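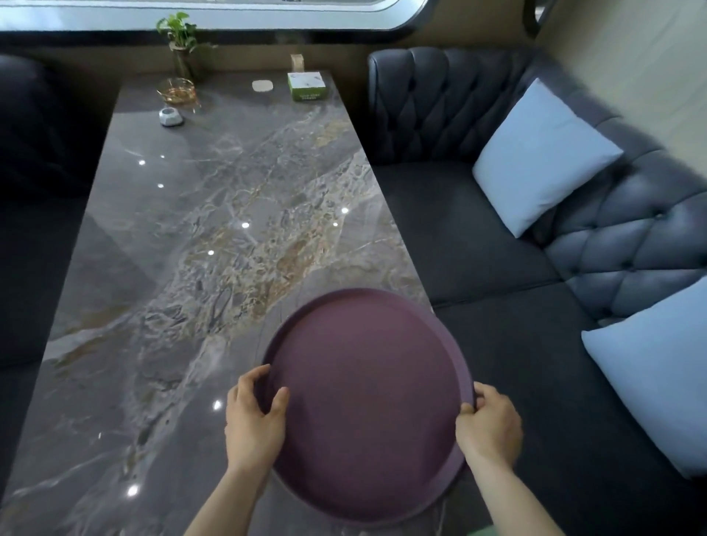
Sunday, the table again

Woke at seven with the intention of doing nothing and by eight was having opinions about a tray.

The tray is round and plum purple. The label from Vinunden called the color "Allirau," and I have decided that is Vinunden's word for a bruise. I bought it on Thursday to go with the table, which is a sentence I would have mocked in another person as recently as spring. It's matte, it has a low rim, and it was going to gather up all the little things that live at the far end under the window and make them look like a decision.

The table is long and the tray is round. I carried it up and down for quite a while this morning with both hands, like a waiter in a restaurant with no customers, lowering it, tilting it, taking it away again. In the middle it looked like a hubcap. Near the wall it looked like I was hiding a stain. Off to one side it looked as if somebody had left in a hurry. I ended up sitting down and eating toast over it, and for that it was excellent.

I should say something about the stone, since I've been too cross to write about it since it came. It is beautiful. I'll admit it here and not to Ross. Dark gray with these great streaks of tan and gold and cream running across it on the diagonal, like a weather map of somewhere you wouldn't want to sail. The woman at Grirel slapped the sample with her palm and said it would outlive us all. It cost $1,158 with delivery, and delivery turned out to mean the curb. Ross Crichton came over to help get it inside and told me four separate times that he had a bad shoulder, each time from a different step.

What the woman at Grirel did not mention is the shine. Every ceiling light I own is now also in my table. I had breakfast over one set and under the other. Ross says I could fit a dimmer. Ross says this about most problems.

It also shows everything. My old table was pine and had absorbed eleven years of my life without comment. You could put a wet cup on it and it would just take the cup's side. This one reports back. I wiped it down at nine, and at ten past there was a thumbprint on it so clear you could have brought charges. I have started picking my elbows up when I reach for things. I caught myself doing it at Ross's house on Tuesday, on his plastic patio table, and he asked if I'd hurt something.

Anyway, the things at the end. I made myself look at them properly while I had the tray in my hands and nowhere to put it.

The plant stays. It's the cutting from Mom's, heart-shaped leaves, in the slim glass vase, and it has done better on that windowsill end than anywhere else in the house. It spent all of last winter sulking in the bathroom. I don't know what it likes about the new spot. Maybe it enjoys money.

The little white faceted thing stays too. It was a present and I have dusted it for so long that we have a relationship.

The square white coaster is the last of its set and I refuse to discuss it. One coaster on a table that size is like one chair in a ballroom. But it is the only coaster in this house that lies flat, and I'm now a person who needs a coaster, so there it sits in the middle like the guest of honor. I put my coffee down next to it twice before lunch.

The green and white box could go. It has small pictures on it and it clashes with the stone, the plant, the tray and, I suspect, me. But I moved it to the kitchen yesterday and walked to the kitchen six times, so it's back.

And the glass dish. I've been meaning to empty the glass dish. There's still that puddle of amber in the bottom, and with the light coming through it in the morning it's honestly the most expensive looking thing on the table. I keep leaving it one more day. Ross leaned over it on Friday, sniffed, and asked if it was decorative. I said yes. You have to commit.

So at noon I tried the full plan. Picked everything up, put the tray down, put everything on the tray. It held the vase, the dish and the white thing, and then it was full, and the box stood beside it looking like it hadn't been invited. I took the box off the table. Then I could see the gap where the box had been. I put the box on the tray and took the vase off, and the plant leaned over at me in a way I didn't care for. Two rounds of that and I put the lot back exactly where it had started, in its row, like a police lineup.

Lunch was soup. I carried it in on the tray, so that's one use.

Called Ross in the afternoon to tell him about the dimmer (I'm not getting one) and he asked how long the table is, because his sister is thinking of getting one from the same place. I said 66 inches. He said she only has room for a small one. I said then why did you ask. He said he was making conversation. His sister wants it for the cabin at Bråten, where as far as I know they eat standing up. I told him about the curb. He said his shoulder remembered the curb.

Then I looked up how to look after stone, a mistake at any hour but especially after four. There's a forum. There are people on it who seal theirs every September and speak of lemon juice the way my grandmother spoke of Communists. One man has 130 posts, all about rings. I read for an hour with my sleeves pulled up and then went and moved the fruit bowl to the counter.

It's a quarter to ten now and I'm writing this at the table, on a folded dish towel, with a pen I checked for leaks. The tray is leaning against the wall in the hall, where it looks very good. Annoyingly good. The hall doesn't need a tray. I suppose keys could go in it, if I laid it flat on the shelf, and if I ever got the shelf up.

To do: shelf. Ask Vinunden if they take trays back once there has been toast. Empty the dish. Return Ross's moving straps before he mentions them again. Buy three coasters, or throw out the one.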